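A Dropped Apple Is Still an Incident

On 4 September 2024 the handling cell at Bremley stopped for 17 minutes. The gripper closed on an artificial apple, lifted it, and let it fall when the second arm began to move. The emergency stop worked. The report filed that afternoon classed the event as a "minor grasp error," and the line was restarted.

That classification was wrong, and the practice behind it deserves to be reconsidered. The controller had recorded a secure grip until the fruit reached the floor. A machine that loses its load is a nuisance – a machine that believes it still holds its load is a hazard, because every later movement is planned on a false reading.

Grasping rounded objects is difficult work. Two fingers must hold a creased and dented surface beside an open bag and a basket with a raised rim, and small differences in placement change how the force is shared.

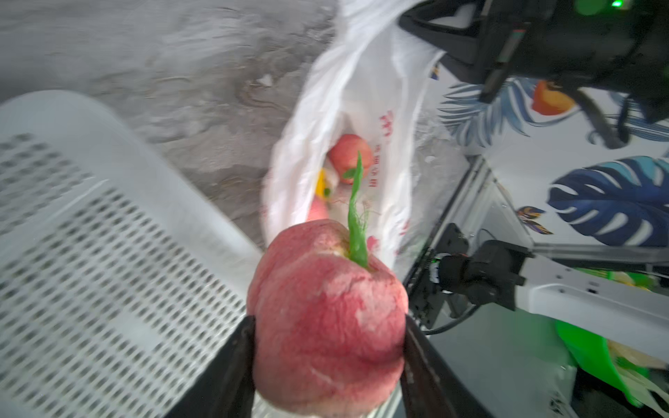 Bohdan Levchenko objects that if every dropped piece of fruit became a safety report, the site would write 500 of them before winter and read none. In his view, operators need a short list of serious faults and the time to deal with them.

The concern is reasonable, and the volume of paperwork should be kept low. The answer is to sort faults by what the controller knew. A drop that is detected at once may be logged in one line. A drop that goes undetected should halt both arms and be reviewed by a person before restart. Of the seven grasp errors recorded at Bremley since April, only two would have met that test.

Catinca Toma proposed such a rule in the spring, and it was deferred on grounds of cost. It should now be adopted, beginning with the cells in which two arms share a workspace.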